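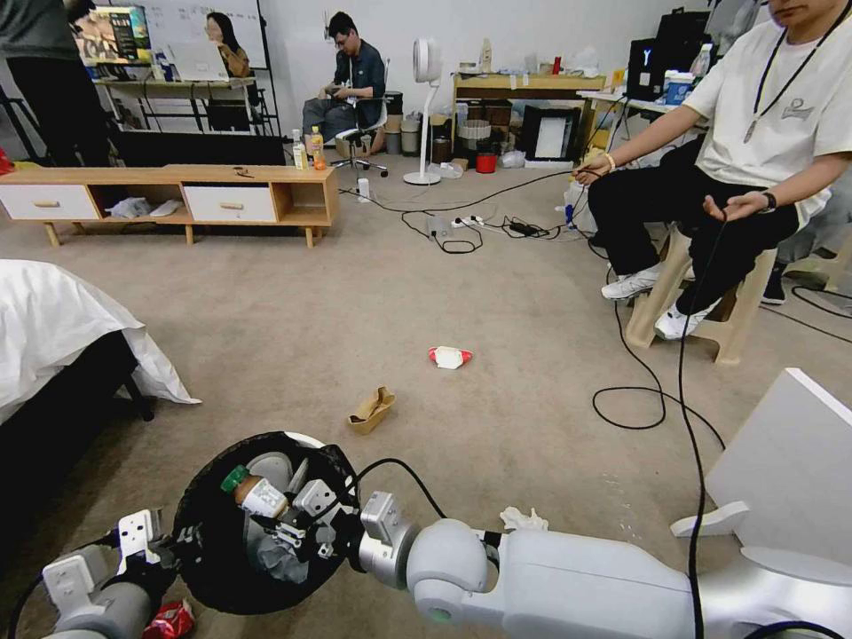 What size liner suits a round bin used for dry rubbish on a carpeted floor?
One wide enough to fold over the rim all the way round, with spare to tie.

Posted 2018-11-22 by hmelnyk
Print this thread | E-mail this thread

hmelnyk: I use 20 litre black liners. Wrappers and paper bags take up more room than they should, so flatten them first.

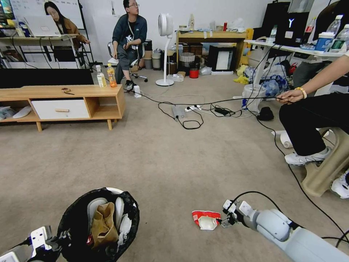
Flattening also stops the liner slipping off the rim when the bin gets full. Cost is 670 for a case from Kashyap.

z_vieira: Disagree on flattening. Crisp packets spring back. Fold them or put them at the bottom under something heavier.

lalit_s: Bottles are the real problem. Caps on, crushed, separate bag. Wiltport collects them apart from general waste.

hmelnyk: Ours doesn't, so they go in together.

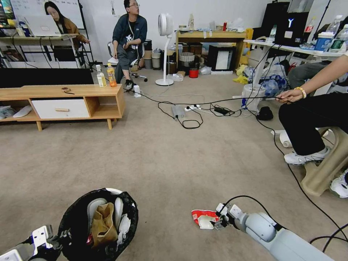
Red-and-white wrapper, black-lined bin, beige carpet.

z_vieira: Still say fold. Also, vacuum after picking up, never before.

lalit_s: Agreed on the vacuum. Not on folding.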